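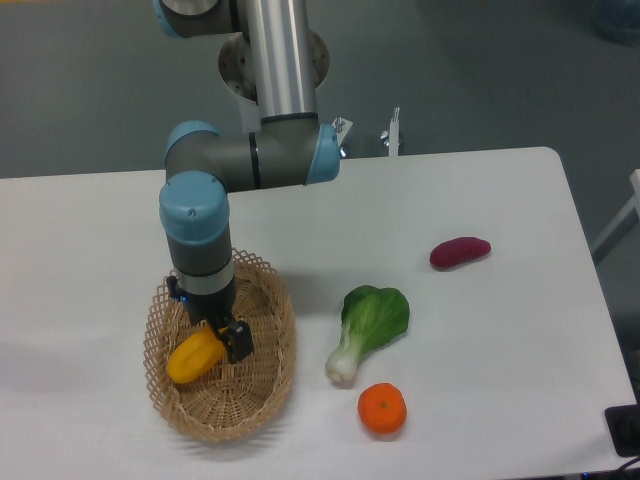 Basket and produce, notebook entry
Saturday, November 27, 2021

Carried over from the last page: the question is still whether the oval wicker basket is good enough to go in the Kerumholm set, or whether we go back to the plain tray from Lustwood. The tray cleans up faster. The basket looks better on a white table and it keeps round things from rolling, which the tray has never done.

Produce came from Magaña in the morning. Yellow pepper, lemon, bok choy, small orange citrus, dark red sweet potato. I asked for a spare lemon and they were short, so the one we have needs to last until the next delivery. Everything weighed on the Wodix scale before it went anywhere near the table. The pepper was the lightest for its size and the sweet potato was the heaviest thing on the sheet. Weights are on the loose sheet taped inside the back cover. Please don't copy them here, we had two versions going in April and neither was right.

Scale check: the 400 gram weight read 400 on the first try, and again after lunch. No adjustment made.

Pepper in the basket

The pepper went toward the left half and lay at an angle, leaving a good part of the woven floor open. I had wanted it in the middle for the comparison with the tray. An angle is fine for a long pepper though. Stood on end it leans on the rim, and the lattice up there is open enough that a stem could poke through. Leave it lying down.

The weave on the bottom is tight. I ran a dry cloth over it and the cloth didn't catch. The rim is a different matter, the cloth snagged where the lattice strips cross, and I got a splinter in my thumb from the underside. That needs a light sanding before anyone puts something soft-skinned against it. Fine paper, go with the strip and not across it.

Wiping down

Table wiped before and after with the mild soap mix, then plain water, then a dry towel. The soap mix is getting low. Bok choy leaves grit behind wherever it has been lying, so shake it over the sink first, stem up. I rinsed it last week and the leaf went limp by the afternoon, so this time I left it unrinsed and only knocked the dirt off. It kept its shape much better. It does mean more wiping.

Order of things, as I have it now:

Clear and wipe the table.
Basket goes on the left, long way front to back.
Loose produce to the right of it, with enough room to get a hand between pieces.
Pepper or lemon first into the basket, then the small citrus, sweet potato after that.
Bok choy last, on top.

I changed the order once during the day. Putting the sweet potato in early makes a kind of wall and the lemon ends up against the rim. It also makes the basket heavier on one side when you carry it. With the sweet potato going in later you can lay it along the length and the rest stays where it was.
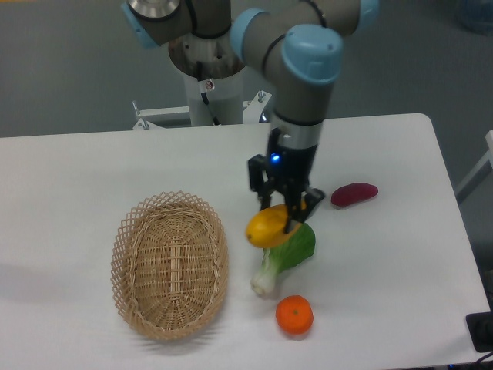 Spacing on the table needs a rule. For most of the morning I was putting things down wherever there was room and then moving them again, and every move of the bok choy drops a bit more grit. What I'd like is a hand's width between pieces, with the leafy one kept out of the way of whatever is going to be picked up next. The bok choy lying right under the lemon, with its leaf pointing up that way, is the layout I'd avoid. Swap it with the sweet potato off to the right and the leaf has nothing above it. The small orange fruit down near the stem end can stay, it takes up very little room and it is easy to see against the white.

The basket left empty on its own is worth a look too. You notice how far the rim flares compared with the bottom. I measured the usable floor with a strip of paper, and it is clearly smaller than the outside suggests. The shelf label should give the floor size as well as the rim size. Whoever writes the label, measure inside the weave.

Light

Overhead lights only, blinds down. The shadow of the basket is soft and doesn't bother me. The tray gives a harder edge and a bit of shine in the same spot. One more point for the basket, though a small one.

Tray against basket, so far

Tray: easy to wash, stacks, round fruit rolls to the end whenever the tray is tipped. Can't be left on the floor shelf, it slides.
Basket: holds fruit in place, dries slowly if it gets wet, needs sanding at the rim. Doesn't stack unless you turn every second one around, and even then the lattice takes the weight - I don't like that.

I left the spare basket under a damp towel for 20 minutes to see what the weave would do. It came out slightly darker on the bottom and had not dried when I went to lunch. By the time I closed up it was back to the pale tan. No smell. I'd still tell people to wipe it and keep it out of the sink.

Storage tonight

Pepper and bok choy in the cold drawer, bok choy wrapped in a dry paper towel with the leaf end loose. Lemon and small citrus in the bowl on the counter. Sweet potato in the cupboard, in the dark, and please not in the drawer with the rest. The last one went hard in the middle from being kept cold.

Plan is to hold the same produce for 7 days and weigh it each morning, then decide on the basket with the weights in front of us. If the bok choy gives out before then, buy 2 and weigh both on the day they come in.

To do

Sand the rim on both baskets.
Ask Magaña about the second lemon.
Mix more soap.
Find the lid for the Wodix scale, it was on the shelf by the door on the last delivery day and it isn't there now.
Get the label text for Kerumholm started, with the inside measurement.
New strip of tape for the sheet in the back cover, the corner is coming up.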